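Small Counter, Happy Kitchen: Notes on Drawers, Mugs and Plates
Posted in Household Tips

If you have been reading along for a while you know I have moved kitchens more times than any sensible person should, and every one of them has been short on counter. The one we have now, in the old building on Arain Street, is the smallest yet, and I have grown so fond of it that I turned down a bigger place in June. (My sister still brings this up.) A few readers wrote in asking how I keep everything within reach without piling it all in one heap, so I've tried to put it down properly, and I apologize in advance for going on.

Start with the drawer. A little freestanding cabinet with a proper drawer on a metal slide is worth more to me than a whole wall of shelves. Look for one that pulls out a long way, so you can see right to the back of it, and a handle you can get your whole hand around when your fingers are floury. Pine is fine. Pine is lovely, in fact, if you wipe up spills when they happen and rub in a bit of wax once in a while. Give the top drawer to small light things you reach for every day, and leave some bare wood showing around them. A packed drawer is where the good cinnamon goes to be forgotten!

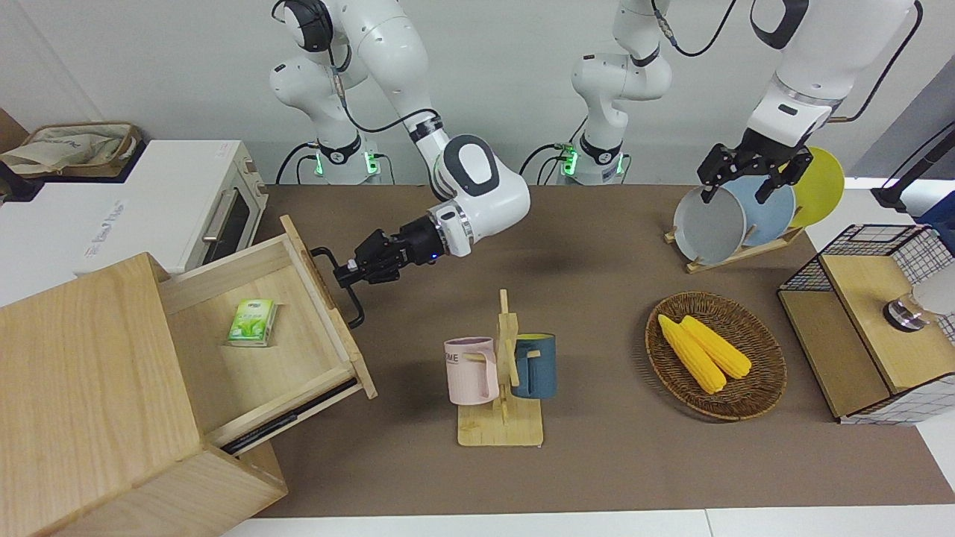

If your drawer has started to drag, pull it all the way open and look along the rail before you blame the wood. Nine times out of ten it's crumbs and a bit of old grease. An old toothbrush and a drop of dish soap on a barely damp cloth will loosen it, then dry it well and run the drawer in and out a few times. Don't use cooking oil on the slide. I did that at the last place and it turned to glue by the fall.

Mugs next. I was a cupboard person for years, stacking them two high and chipping one every winter, and then I bought a mug tree at the Plolen closing sale and never went back. Hang only the ones you drink from. The base wants to be wide and flat, and if yours rocks, a felt pad under the low side will cure it. Turn the handles so the mugs balance each other across the post, and put the heavy ones on the lower pegs if you have a choice.

For plates, I do like a wooden rack that holds them on edge. You take the one you want by the rim and lift it straight up, no rattling through a stack to get at the bottom. Different colors help too, especially with children in the house, who will defend the yellow plate to the death. Tip a wooden rack on its side now and then to let the underneath air out, and if the slots go dark, scrub them with baking soda and leave the rack by a window for the afternoon.

A mat under the whole business saves the table and keeps things from creeping around. Mine gets shaken out over the sink at night and sponged when it needs it. As for the top of the countertop oven, I know it looks like a shelf. Please clear it before you switch the oven on, cloth bags most of all, and give the thing some breathing room at the back as well.
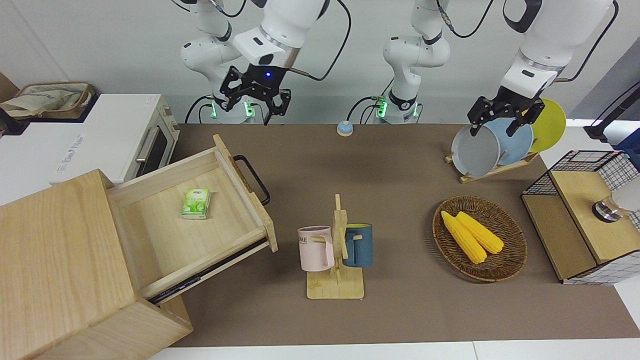
Daithí Mulligan wrote that he had followed the plate rack advice for a year and would add one thing: leave an empty slot between plates while they're still damp, and close them up later. His had been touching at the rims and never dried properly where they met. He also swears by candle wax on wooden runners, the old-fashioned kind without a metal slide, and says a plain white stub does the job better than anything he has bought in a can.

I've tried the empty slot since and he's right, so that goes on the list. Next time I want to get to the cupboard under the sink, if I can face it.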